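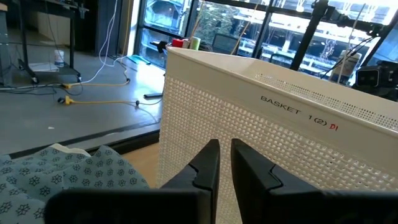

Club robotique de Noltport, carnet de bord

Mardi soir, encore à l'atelier

Bon, le kit Skesuvex est sur la table depuis ce matin et j'ai enfin une opinion ! On nous le prête 30 jours, après il faut payer ou rendre, donc je note tout tant que c'est frais.

Le montage de la pince, franchement, un bonheur. Dima avait prévu l'après-midi entier, on a fini avant le café (il faut dire que Qusai avait lu la notice dans le train, ce qui ne lui ressemble pas). Les doigts noirs sont plus gros que sur le catalogue, et vus depuis le poignet ils mangent pas mal de place. Par contre on voit bien entre les deux, et pour viser le bord du panier c'est précieux.

Côté linge, je suis plus partagée. On a commencé par le tissu bleu clair à fleurs en forme de flocons, tout chiffonné, à côté du panier BASKET 1(2), celui marqué D1 en rouge. Le réglage d'usine serre beaucoup trop fort à mon goût. J'ai descendu la force à 60, Benedetta voulait encore moins, on s'est chamaillées dix minutes et on est restées sur 60. À revoir demain avec des tissus plus épais.

Le logiciel, alors là... Six menus pour enregistrer une position ! Et la traduction française est à pleurer, « ouvrir le doigt de la main basse », je cherche toujours. Aqeel a écrit au support de chez Manole, réponse en une heure, très aimable, avec un lien qui ne marche pas.

Le contrat d'entretien me paraît cher pour ce que c'est. Sondo propose moins joli mais les pièces sont en stock, Mohsin doit me retrouver leur devis. Si on garde le Skesuvex, je veux une deuxième paire de doigts comprise dans le prix, je ne lâcherai pas là-dessus.

Demain : essayer les serviettes, rappeler Manole, acheter du café.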